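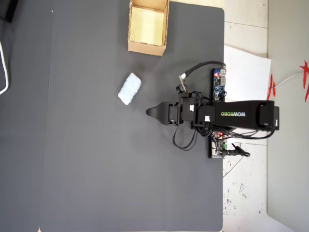
Re: [wukinitz-benches] Gray mat, open box, and where the cords go
Message 3724

> I have a dark gray mat on order and plan to use it as the only
> work surface for small soft items: cotton rolls, foam blocks, that
> sort of thing. Three points I can't settle from the archive.
>
> 1. Plain or patterned face up? The Prundutness guide says plain
> for anything fibrous and gives no grounds for it.
> 2. Plastic bin or open cardboard box for the finished items? I have
> plenty of cardboard, but the floor of the box is rough and brown
> and I lose sight of small pieces in it.
> 3. Does the power strip go on the mat or off it?
>
> I did search first. The thread from January drifts into glue.

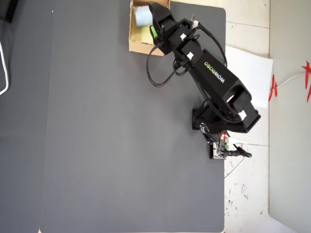

Isero
List moderator, Wukinitz bench and surface group

Taking these in order.

1. Face of the mat. I use patterned face up. A fine diamond pattern stops a roll of cotton or yarn from wandering when the surface is not quite level, and the fibers have not caught on it so far. Lint does settle in the grooves. A dry brush along the diagonal clears it; a damp cloth pushes it further in. Depending on the light the pattern shows clearly on one side of the mat and hardly at all on the other, so do not judge a used mat as worn from one look. Tilt it first.

Dark gray suits white and pale items very well. For black items it is poor. If your stock is mixed, keep a sheet of white paper next to the mat and inspect the dark ones there.

2. Box. Cardboard is fine. Line it. Pale yellow card works for me because light blue and white both stay visible against it, and it is easy to replace. Cut the floor piece slightly undersize so that it drops flat; a tight piece bows in the middle and blocks slide into the corners. Leave the flaps out of the working opening. I place the box at the far edge of the mat, centered, and never off to one side. It throws a shadow toward the front of the box in my light, and small items set down in that shadow get missed. I keep a clear band of 20 cm there, which is roughly twice what the Prundutness guide allows.

Plastic bins are stronger but the ones I tried from Mạc were shiny inside, and I went back to cardboard after 10 days.

3. Power strip. Off the mat. Set it beside the long edge at an angle, so that a bulky adapter can go in the lower end without covering the next outlet, and keep the indicator light where you can see it. 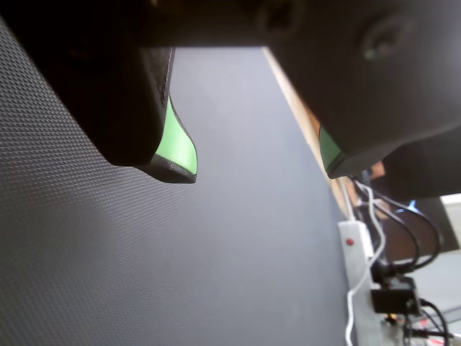
Power strip clear of the mat edge, black cords coiled next to it.

On the cords themselves:

- Coil the spare length beside the strip. Loops left lying on the mat end up under whatever you are sorting.
- Keep the thin white cables apart from the black ones. On a white tiled floor a white cable is hard to see, so run it along a wall or tape it down.
- Bare circuit boards with terminal blocks should have their own fixed spot. Mine is still too close to the edge of the work surface and I intend to move it.
- Loose colored wires near the strip want a small tray. I have not done this either.

One correction to my own earlier post, which is quoted in the January thread. I gave the corner radius of the mat as something to trim square so that two mats would butt together. Do not do that. The rounded corners lie flat, and both of the square ones I cut lifted within a week. If you need two mats, accept the small gap where the corners meet and put the seam where nothing is set down.

I have no opinion on the glue question. Please keep that in its own thread.

Isero

> Would also take a recommendation on mat thickness if anyone has
> measured theirs.

I have not measured mine.

7 replies | 0 shares
Last updated: December 2020
Contact the list owner | Back to top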